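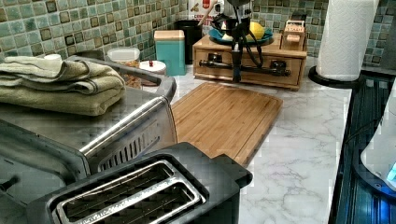
Page 2 of 3

Ticket: Kitchen counter outlet, toaster and toaster oven tripping together
Product line: Starkano two-outlet counter monitor
Status: Open, waiting on customer
Last reply: Sunday, 9:40 a.m.

Customer wrote:

Hello again, and thank you for the quick answer on the first page of this ticket. I did read all of it, twice, and then I made coffee and read it again. You asked me to tell you what is on the counter and in what order, and I'm happy to, though I should warn you that I am the kind of person who tells a story from the beginning.

The toaster oven and the two-slice toaster live side by side, with the cutting board behind the toaster. The toaster oven has been with us the longest. It does the fish, the potatoes, the leftover pizza, and on cold mornings a tray of rolls for my mother-in-law, who doesn't trust the big oven and never has. The toaster came later, because there are five of us in the morning and only one of us likes waiting. Both of them plug into your Starkano unit, and the unit plugs into the wall outlet by the backsplash.

What happens is this. If I run the toaster oven alone, fine. If I run the toaster alone, also fine. If somebody pushes the toaster down while the oven is heating, the Starkano clicks, the light on it goes amber, and both of them go dead. I wait, I press the button, and it all comes back as if nothing had happened. It did this four times last week, and one of those was with company here, which was a little embarrassing (they were very nice about it and ate their bread soft).

I did the first steps you gave me. I unplugged everything, I emptied the crumb trays, which I'm ashamed to say needed it, and I moved the plug to the other socket. No change at all.

Thank you for your patience,
Gebremedhin Lemma

Support wrote:

Good morning, Gebremedhin, and please don't apologize for the long message! It saved me asking six more questions.

I think we're close to an answer already. Your unit is set to cut the power when the two appliances together ask for more than it is meant to pass, and a toaster and a toaster oven at the same moment is a lot to ask of one outlet. Could you look at the small plate on the back or underside of each one and send me the watts? Please unplug them and let them cool first. The number I'm looking for has a W after it.

One more thing, and I hope you'll take it kindly. In your picture there's a stack of folded green towels sitting right on top of the toaster oven. They look lovely and soft, and I completely understand, it's a nice flat spot at a handy height and my own kitchen has a spot like that. But the top of a toaster oven gets hot, and towels hold the heat in. Please find them another home before you run it again, even for a short batch of rolls. I'd give the little white cap behind them a new place too, and I'd slide the toaster away from the oven a bit so they each have some air.

The plastic container with the white lid and the one with the brown crumbly food (granola? it made me hungry) are close behind the oven as well. I'd shift those down the counter. The turquoise canister looks to be a little farther along, and you might only need to nudge it over to make room.

Customer wrote:

Well, you're right about the towels, and my wife would like me to tell you that she has been saying it for years. They have gone into the drawer under the sink, after I took out a bag of other bags that had been living in there. The crumbly stuff is granola, yes, homemade, and you would be welcome to it. It's on the shelf by the window now with its neighbor.

The plates: the toaster oven is a Zurkent, and I had to use a flashlight and my daughter's eyes, but we agree on 2000 W. The toaster label is half rubbed away. I can read the last two digits, and I can't read the first ones, which I suppose are the ones you want. The instruction booklet went in the recycling when we painted.

While I had things unplugged I thought I would be thorough and wipe down everything from one end to the other, since it is a pleasure to clean a counter that's been emptied for once. That took me as far as the sink.

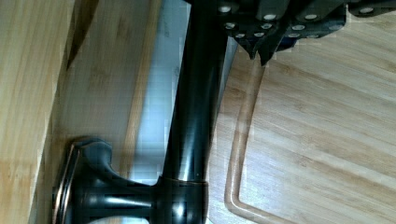

I should have stopped for lunch at that point, but I got interested. The dark finish on the faucet has worn away along a rim on the collar, so there's a thin line of copper color showing, and I spent a good while wondering whether I had done that with the scrubbing side of the sponge. I like it, if I'm truthful. It's a bronze faucet and it was the one thing my wife and I picked out together for that kitchen without a single disagreement. I know it's nothing to do with your outlet unit. I mention it only because you asked if there was any water near the plugs, and the sink is the only water in the room. The wall outlet is a good arm's length from it and I felt all along the counter with a dry paper towel. Dry as a bone.

Then I put back the oven and the toaster with a hand's width between them and tried again. Oven alone for 20 minutes, no trouble. Oven and toaster together, click, amber, dead. So at least it's consistent!

Support wrote:

Consistent is good, I can work with consistent. And thank you for moving the towels, please thank your wife from me.

With the Zurkent at 2000 W I don't need the toaster's number anymore. The oven by itself is too much for our unit to carry comfortably, and it's been getting by when it runs alone. Adding the toaster takes it well over. The click and the amber light are the unit doing its job, so I don't believe yours is faulty, but I don't want you to go on resetting it every morning either.

What I'd ask you to do today:

Unplug the toaster oven from the Starkano and leave it unplugged for now. Keep the toaster on the unit by itself. Press and hold the button until the light turns green, then make toast the way you usually would, on whatever setting your family likes, and tell me how it goes.

Before the oven goes back into use, please have an electrician look at that outlet and the wiring behind it. I can't tell you from here what the circuit is rated for, and an oven that size may want one to itself. If the wall plate or the plug ever feels warm to your hand, or you notice a smell, switch that circuit off at the breaker and leave it off until they've been.

About the faucet, it isn't my department, but a soft cloth and plain dish soap is what I use on mine. I'd keep the scrubbing side of the sponge for the pans.

Customer wrote:

Toaster alone, green light, eight slices one pair after another and not a single click. My son ate most of them, so the test was not wasted. The wall plate feels cool.

The electrician who did our neighbor's porch can come by one evening this week, and she charges 40 just to look, which seems fair. Until then the rolls will have to be made in the big oven, and I'm leaving it to my wife to break the news to her mother. I'll write again once the electrician has been. Please keep the ticket open if that's allowed.

Support wrote:

It's allowed. I've set it to waiting and it will stay that way until I hear from you. Good luck with the rolls.

Next: page 3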